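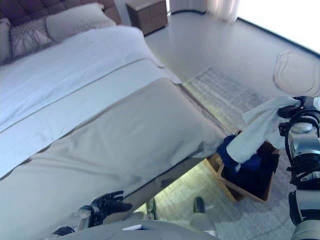 R. Mahmoud
Student Researcher, Criminal Justice Program, Stelmont College

Property Return Procedures at the Stelmont Police Department

1. Purpose

This report reviews how the Stelmont Police Department returns recovered property to its owners. It was prepared for the spring practicum in police administration. Evidence held for trial was outside the scope of the project.

2. Method

The department provided 100 closed property files with names and addresses removed. Each file was checked for the intake form, the notice to the owner and the signed release. The current property manual was then compared with the version adopted in 1979. One Tuesday was spent observing the release counter at the Nurnon Street station.

3. Findings

Intake forms were complete in nearly all files. Notices to owners were less consistent. The manual requires a written notice once a case is closed, but sets no deadline for mailing it. In 60 files the notice was mailed after the owner had already called the station.

Serial numbers were recorded in the Driltus records system in 2 different fields, depending on the officer entering them. A search of one field does not return entries made in the other. The 1979 manual called for a single index card per item, and its wording on serial numbers was carried into the current version without change.

4. Recommendations

The department should set a mailing deadline for owner notices and name the position responsible for meeting it. Serial numbers should be entered in one field only, and older entries should be corrected as files are reviewed. Release counter hours should be printed on the notice.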